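Skistby Whiteboard Cleaner Ratings, data card
Last updated June 16, 2026

What is in it

215 ratings of 13 whiteboard cleaning products, collected from offices and classrooms in Barua. Each row has the product code, the type of board, the age of the marks, and a score from 0 to 4 given by whoever did the wiping. A score of 4 means the rater saw no ghosting left. Raters did not agree on what ghosting is, so treat the top two scores as one.

Why we bothered

Clado, a popular spray, says on its bottle that it "restores any board." We doubted this. Median score on marks older than a month: 1. Plain water and a cloth got the same. The Tronley wipes did a little better, though most of those ratings come from one building with newer boards, and I would not buy a case of them on that basis. 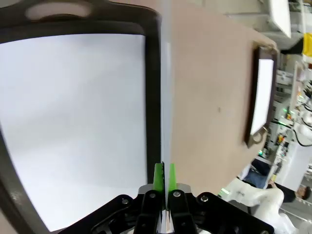
Board type is self-reported and probably wrong in places. Plenty of people wrote "glass" for anything shiny. We left their answers alone and added a column, type_checked, which is filled in for 158 rows. Use only those if the surface matters to you.

Known problems

Scores were given right after wiping – later streaks are missing. Prices are what raters remembered paying. Two product codes were swapped in the first release; fixed now, as far as we can tell.

Please don't use this to claim one cleaner is "best." The file can't support it. A second round is planned for July, with the same marker on every board.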